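4.2 Finger comparison on the rim grasp

The second comparison concerns thin, shallow objects, where the width of the fingers matters more than the closing force. Two sets were fitted in turn to the same arm: the stock parallel fingers, and the narrower Nelter set, whose pads are 7 mm shorter. The controller, the approach speed and the height of the table were left unchanged. Each set was given 26 attempts at taking a plate by its rim and placing it in a wire rack. Attempts were run by the first author and scored by Sze-wing Fang, who did not know which controller gains were in use.

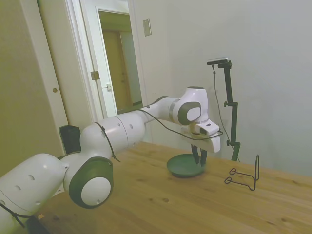 Figure 3. Rim grasp with the arm over the right side of the plate; wire rack to the right, fixed camera on the stand behind it.

A grasp was scored as good if the plate left the table and stayed level to within 3 degrees until release. With the stock fingers, 17 attempts met this rule. Most of the remaining attempts failed at first contact, when the outer finger touched the table before the inner one had cleared the rim. Lowering the approach speed helped a little but made each cycle longer, and we did not pursue it.

The wrist view was used only for the last part of the approach. At that range the rim fills much of the view and the far side of the object is often lost, so the Trornirix controller fits an arc to whatever part of the edge remains. Kan and Durkley fits were both tried in January. The Durkley fit was kept for its steadier output on short arcs, although it is slower to start.

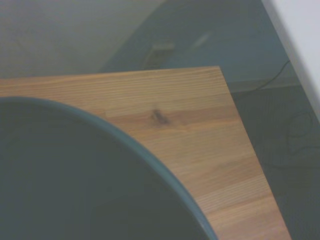 Why was the fixed camera not used for the whole approach?

Its view of the rim is blocked by the hand once the fingers come down, and the error in its calibration is then larger than the gap between the finger and the table. It was therefore kept for the coarse approach and for scoring.

The narrower set was run under the same rule, with the arc fit restarted before every attempt. Results for both sets are given by failure type in the next section.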